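Notes for the Cilley evening, second half

Start slowly, let people sit back down. Thank Kanokwan Khunthong for the tea — she'll be cross if I forget. Then on to beans, and why I always say to look before you soak. 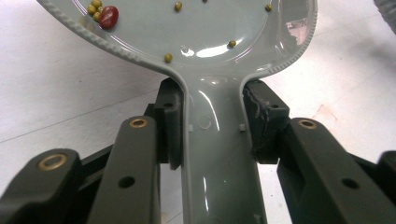
A red kidney bean among the little green ones.

Pause, let them have a good look. Say that I tip out a scoopful at a time, never the whole bag.
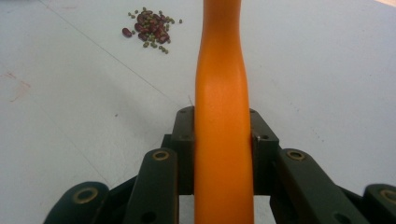

Then the soup for 3, my dear old standby: 300 g of beans, soaked overnight, and 2 onions. Questions after.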